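4.2 Where people prepare food, and on what

The second part of the survey dealt with the surfaces people use when they cut and serve food at home. Households in Tusach and Skevov were asked to keep a kitchen diary for two weeks and to write down, for each meal made at home, where the cutting was done, what was put under the food, and what was washed afterward and when. Of the households that agreed to take part, 584 returned a diary that could be used. Together these gave 3388 meal entries. Diaries with fewer than four entries were left out, as were those filled in by more than one person when the handwriting showed that the two did not follow the same instructions.

The entries were coded by two readers working apart. When they disagreed, the entry went to a third reader, Zodwa Mokgethi, who also wrote the coding guide. Most disagreements were over the word "rinsed," which some people used for a quick pass under the tap and others for a wash with soap. We kept "rinsed" as its own category and did not try to guess what was meant.

Meals were sorted by the main item that was cut: raw meat or fish, raw vegetables, bread, cooked food, or fruit. Mixed meals were listed under the item that was cut first. This is a weak point in the coding. A person who cuts onions and then chicken is counted with the vegetables, even though the chicken is of more interest for a study of hygiene. We return to this in Section 6.
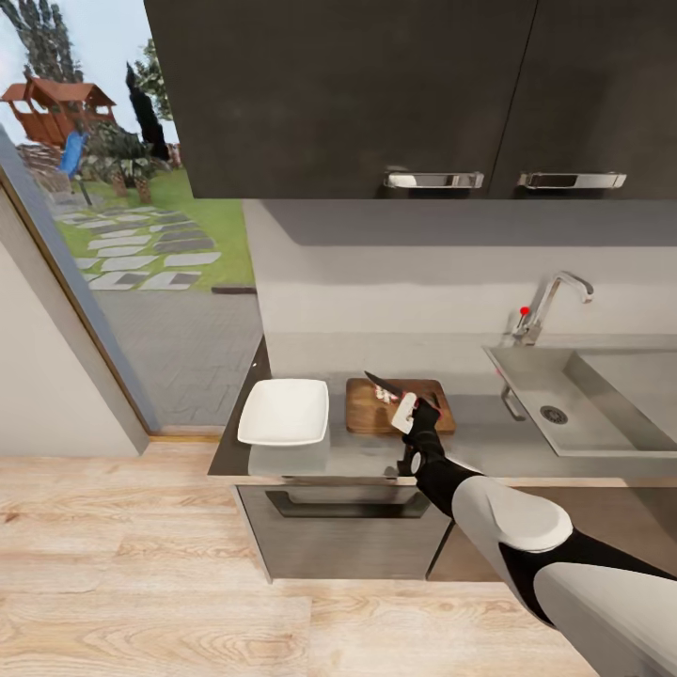 Figure 3. Countertop with cutting board and serving plate.

Counter space was the strongest single predictor of how often a board was washed between items. In homes with less than an arm's length of free counter, the diaries more often reported that the same board was used for the whole meal and washed only at the end. People with more room tended to own a second board and to keep it within reach. The place of the plate mattered as well. In the layout in Figure 3 the serving plate stands directly to the left of the wooden board, near the front edge of the counter, and cut food has only a short way to travel. Respondents with this kind of layout moved food to the plate in small amounts while they worked. Those who kept plates in a cupboard across the room let the cut food build up on the board, and several wrote that they then cut the next item beside it.

The board itself was less important than we had expected. Wooden boards were reported in more than 2000 entries, and plastic boards in most of the rest. A small group cut directly on a plate or on the counter. Washing habits did not differ much between wood and plastic once the size of the kitchen was taken into account. Wood was more often wiped with a cloth and left to stand, while plastic was more often put in a dishwasher where there was one. Owners of wooden boards also kept them longer. Many could not say when the board had been bought, and a few said it had come from a parent.

We also asked about the knife. In 228 entries the person wrote that the board had been washed between two items but the knife had not. The reverse was rare. This fits with the earlier work by Ngô, in which people spoke of the board as the thing that gets dirty and the knife as a tool that is cleaned when the cooking is done. Our follow-up interviews gave the same picture. One woman in Skevov said that she changed boards for fish "every time, without thinking," and then paused when asked about the knife.

The time of day had some effect. Entries for meals begun after 7 p.m. were shorter, named fewer washing steps, and more often ended with the board left in the sink overnight. Part of this may come from the diaries and not from the kitchens – people who are tired write less. The Prekon pilot, which used the same form but asked for entries the next morning, found a smaller gap between early and late meals. We did not correct for this, and the evening figures in Table 5 should be read with care.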